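The Dressing Table and the Front Room: How Families in Stovstead Furnished for Company

Final project report, Material Culture of the Home
Anselmo Vidal
26 March 2018

Why I chose this subject

My grandmother kept a dressing table in her front room, and for most of my childhood I thought every family did. It had a mirror you could tilt, a drawer full of hairpins and one full of letters, and guests were allowed to sit at it and fix their hair before supper. When I went to college and saw how other people arranged their houses, I learned that dressing tables mostly belong in bedrooms, and I have been a little puzzled by my grandmother ever since. So when we were asked to pick one piece of furniture and follow it through a single town, I knew right away which one I wanted (my instructor warned me that it might be too narrow, and I am happy to report that I ran out of pages long before I ran out of material).

The question I started with was simple. Why would a family in Stovstead put a piece of private furniture in the most public room of the house?

Where I looked

Most of my time went into the Kaushik papers, which are the account books of a furniture store that stood on the main street for two generations. The family was kind enough to let me read them at their kitchen table, and they fed me much more than I deserved. The books list 602 sales of bedroom and parlor pieces, and 161 of those are entered as dressing tables, vanities or "ladies' tables." The clerk used all three names and I could not find any rule behind his choice. In one entry he wrote "vanity" and then crossed it out and wrote "ladies' table" above it, in different ink, and I spent an embarrassing part of an afternoon on that one line.

I also talked with eight people who grew up in the town and remembered where things stood in their parents' houses. Some of these talks were short and some went on until dark. I did not use a fixed list of questions after the first two, because people kept wandering off to tell me about the wallpaper or a dog, and the wandering was where the good parts were.

Last, I read through the old Cliren mail-order catalogs at the library. The library's run starts with an October issue and has some gaps, so I have been careful not to lean on it too heavily.

What the account books say

The store delivered most of what it sold, and the delivery notes sometimes say which room the men were to carry a piece to. I had expected "upstairs" or "bedroom" nearly every time. Instead there were plenty that said "front," and a few that said "front, by window," which made me so happy I called my mother.

Price seems to have mattered less than I thought it would. Plain tables went to front rooms and so did the fancy ones. The houses themselves may have mattered more. Several of the people I spoke with described narrow staircases with a sharp turn at the top, and one woman told me her father had taken the legs off a chest of drawers, tried for an hour, and then put the legs back on and left it in the parlor for the next thirty years. She said her mother grew to like it there.

What people remembered

Light came up again and again. The front rooms faced the street and got the sun, while the bedrooms were at the back and dim, so the mirror was simply more useful downstairs. Company came up too. Two people used almost the same words, that a guest should have somewhere to set herself right before sitting down to eat. One man remembered being sent to stand in front of the glass before church, and being told to look at his collar and not at his face.

There was some disagreement about the finish. White paint was considered modern by the younger families and a bit showy by the older ones, and a table handed down in dark wood might be painted white by the daughter who got it. The Stenevix pattern, which the catalog sold with a carved mirror and curved legs, was talked about with real fondness, though no one I met still had one.

The style lives on, of course. White vanities with carved mirror frames are still around, and seeing one set against a plain wall helped me understand how much room such a piece asks for.

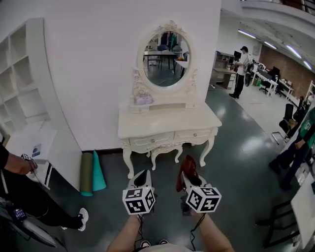
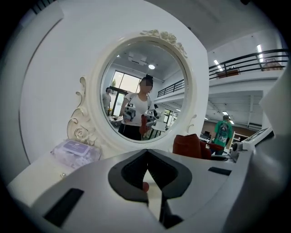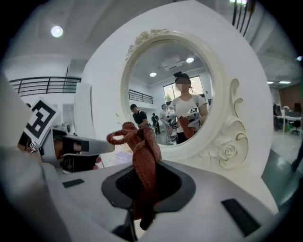
What I would do differently

I would start the interviews much earlier. I left them until I had finished the account books, thinking I should know the facts first, and then I found that people's stories sent me back to the books with better questions than I had brought the first time. I would also ask to see family photographs. Only one person offered, and her pictures of birthday parties told me more about where the furniture stood than a whole chapter of the decorating guide I had been relying on.

I also wish I had paid more attention to the drawers. Everyone remembered what was kept in them (buttons, stamps, a rosary, the good scissors), and I wrote it down only when it amused me. A second project could be built on that alone, and the Kaushik family has already said I may come back and use the kitchen table.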